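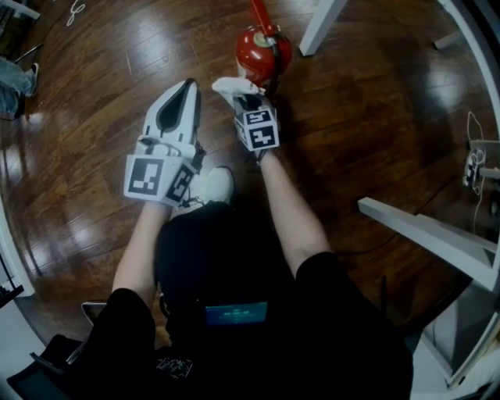
Figure 9.1 A small portable extinguisher standing on a hardwood floor. The black hose and handle assembly rises from the top of the red body.

Chapter 9
Portable Extinguishers in Small Premises

Learning outcomes

On completing this chapter, the learner will be able to:
identify the external parts of a portable fire extinguisher and state the purpose of each;
match the class of a fire to a suitable extinguishing agent;
select a location for an extinguisher in a small office, studio or community building;
carry out and record a monthly visual inspection;
recognize the conditions under which an extinguisher must be withdrawn from service.

Key terms

Agent, bracket, class of fire, discharge hose, operating lever, pressure gauge, safety pin, tamper seal, travel distance

Introduction

The preceding chapters dealt with systems that are built into a structure: alarms, sprinklers, fire separations and exit lighting. These are installed by licensed trades and are altered only with the approval of the authority having jurisdiction. The portable extinguisher is different in kind. It can be lifted by an occupant, carried to another room, used to prop a door open or set down behind a chair. Its usefulness on the day of a fire depends to a large extent on decisions made by people who have no particular training in fire protection.

Small premises present the greatest difficulty. A hospital or a large retail store will ordinarily employ someone whose duties include the inspection of fire equipment. A rented studio, a dental office or a neighbourhood hall seldom does. The extinguisher arrives with the lease, or is purchased when the space is fitted out, and it may stand in the same corner for years. Floors are refinished, furniture is replaced and tenants change. The corner that was beside the exit when the extinguisher was placed there may have become the back of a storage area.

This chapter is written for the person who has been given responsibility for such premises. It begins with the parts of the extinguisher and the classes of fire, then turns to placement, inspection and record-keeping. The operation of an extinguisher on a live fire is treated in Chapter 10 and must be learned under supervision.

Opening case: The rehearsal rooms on Jendlow Street

Joana Leitão was appointed building coordinator of the Vatano Arts Centre in July. The centre occupies the upper storey of a former warehouse and consists of two rehearsal rooms, a kitchenette, an office and a corridor leading to the stairs. The floor area in use is 2,000 square feet.

On her first tour of the premises, Ms. Leitão was accompanied by her predecessor, Tiago Bastos, who had prepared a floor plan marked with the position of every extinguisher. The plan did not agree with what they found. An extinguisher shown beside the stair door was on the floor of the larger rehearsal room, behind a stack of folded music stands. A second, shown in the kitchenette, was inside the cupboard below the sink. The brackets for both were still on the walls. One of them was being used to hang a coat.

Mr. Bastos recalled that the first extinguisher had been taken down when the corridor was painted. No record had been made of the removal. The inspection tag bore initials for each month up to the painting and none afterward. The kitchenette extinguisher had been initialled every month without interruption, although neither coordinator could say how long it had been in the cupboard.

Ms. Leitão returned both units to their brackets that afternoon, after first checking that each bracket was sound. She then wrote to the service contractor, Flistmont Fire Protection, to request that the two units be examined. Beatriz Cunha, the technician who attended, passed the corridor unit and withdrew the other. The lower rim of its cylinder had corroded where it had rested against a damp cupboard floor.

As you read the chapter, consider the following points. At what stage could the discrepancy between the plan and the premises first have been noticed? What did the initials on the kitchenette tag record, and what did they fail to record? Who, in a building shared by several user groups, should be authorized to move an extinguisher?

9.1 The parts of a portable extinguisher

Portable extinguishers differ in size and agent, but most share a common arrangement. The body, or cylinder, holds the agent and, in stored-pressure models, the expellant gas. It is a pressure vessel and must be treated as one. A dent, a gouge or an area of rust on the cylinder is a structural concern, and a damaged cylinder must not be painted over or cleaned with abrasives.

The valve assembly is fitted to the top of the cylinder. It includes a fixed carrying handle and, in most models, an operating lever that is squeezed toward it. The lever is held against accidental discharge by a safety pin, and the pin is retained by a light tamper seal designed to break when the pin is pulled. A broken or missing seal indicates that the unit may have been partly discharged, and the unit should be examined before it is relied upon.

The agent leaves the valve through a nozzle or, in many models, a discharge hose. The hose allows the user to direct the agent at the base of the fire while the cylinder remains upright. Hoses should be examined for cracking, loose couplings and blockage. Insects have been known to nest in the open end of a hose in buildings that are closed for part of the year.

The nameplate gives the classes of fire for which the unit is suitable, the operating instructions and the manufacturer's maintenance requirements. It should face outward and be legible. Colour is not a dependable guide to contents. Conventions vary between countries, and in Canada a red body may contain any of several agents. The nameplate must be read on every occasion.

9.2 Classes of fire

Class A fires involve ordinary combustible solids such as wood, paper and cloth. Class B fires involve flammable liquids and gases. Class C fires involve energized electrical equipment. Class D fires involve combustible metals, and Class K fires involve cooking oils and fats in commercial kitchens.

In an office or studio, the first three classes are those most likely to be encountered, and a multi-purpose dry chemical unit is commonly selected for this reason. The agent is effective but leaves a fine residue that is corrosive to electronic equipment and difficult to remove from instruments and soft furnishings. Where such property is present, the coordinator may wish to discuss alternatives with the service contractor.

9.3 Placement

An extinguisher should be conspicuous, accessible and located along the normal path of travel toward an exit. A person who goes to fetch it will then have moved closer to safety, and may leave the building if the fire has grown in the meantime.

The maximum travel distance to an extinguisher is fixed by the applicable fire code and depends on the class of hazard. It is measured along the route a person would walk, around partitions and furniture. A straight line drawn on a plan will usually understate it. In the Vatano case, the distance from the far wall of the larger rehearsal room to the corridor bracket was 50 feet when walked.

Units should be hung on a bracket suited to their weight or housed in a cabinet. An extinguisher left standing on a floor is easily knocked over, concealed by furniture or moved during cleaning, and its base is exposed to moisture from mopping. Polished floors offer an added difficulty in that a small cylinder may slide when struck by a foot or a chair leg. Where an extinguisher has been set down temporarily, the person who moved it should note the time and the reason, and should return it to its bracket before leaving the premises.

Review Activity 9A

Obtain or draw a floor plan of a small building to which you have access. Mark each extinguisher in the position where you find it. Compare your plan with the one held by the occupant, if one exists, and list the differences. For each unit, walk the route from the most distant point of the room it serves and record the distance. Retain the plan. It will be required for the inspection exercise in Section 9.4.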